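Clearing the tables: notes from the Tuhiwai workroom

The September reset of the shared workroom is done. For anyone who missed the last newsletter, the plan was to take everything off the big white tables, wipe them down, and put back only what gets used every week. Trudy Cosgrove drew up the list and most of us stuck to it.

The tabletops took longer than expected. They have a matte finish that holds on to pencil and tape residue, and the spray we had under the sink left streaks. We switched to warm water with a little dish soap, then a second pass with a clean cloth. It takes 9 minutes a table if you don't stop to talk. Please don't use the scouring pads. They leave marks, and the finish can't be redone. 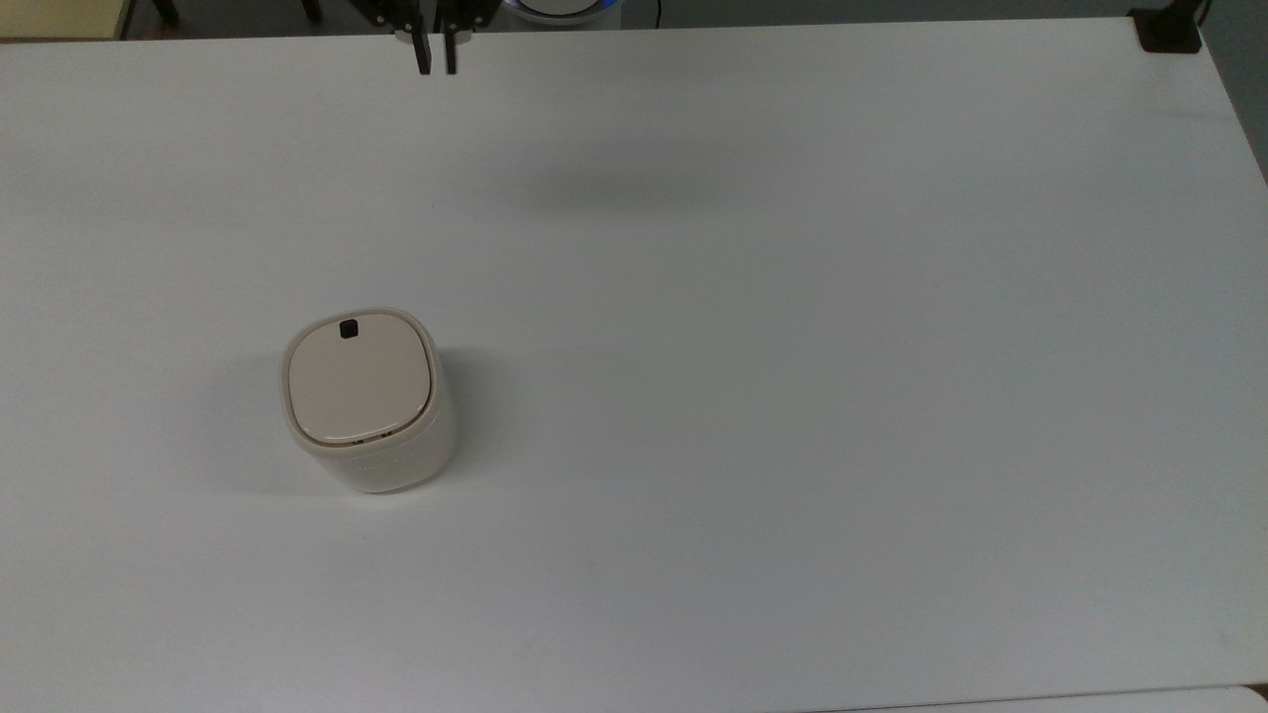 We also agreed on what can stay out overnight. Anything clamped to a table edge stays where it is, and so do the cables that go with it. Everything else goes back on the Previer shelves at the end of the day - mugs, chargers, notebooks, tape. If a clamp is in your way, ask before loosening it. Two people had to redo their setup last month after somebody moved one to make room for lunch.

Small items were the main problem. We pulled 40 of them off the tables and windowsills, and a lot of them were single screws, dried-up markers and keys that fit nothing. The keys are in an envelope by the door until the end of the month.
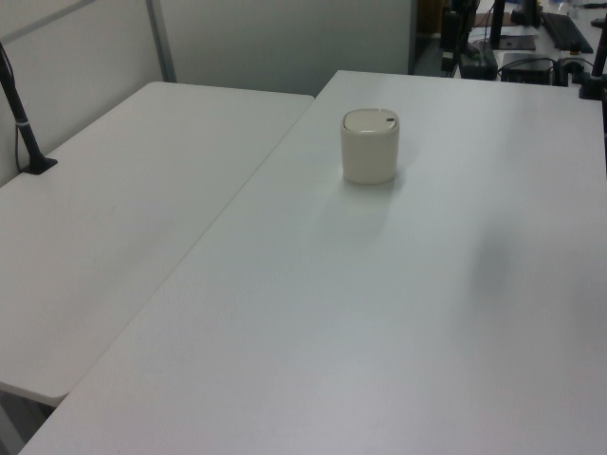
Storage for the small stuff is now lidded containers only. Open trays fill up with dust and other people's pens, and we went through that once already with the Josus trays. A squat white one with a rounded lid, like the one standing toward the far edge of the table, is a good size to copy. It takes up very little of the surface and can be picked up in one hand when it's time to wipe. Put a label on the bottom with your name and the date. Containers without a label will go in the Cirine cupboard - check there before you buy another.

The cleaning budget for the rest of the year is 400 dollars, and cloths come out of that. Used ones go in the bin under the sink, not on the radiator. Next wipe-down starts at 4 in the afternoon on the last working day of the month. If you can't make it, clear your own things off first and let Trudy know.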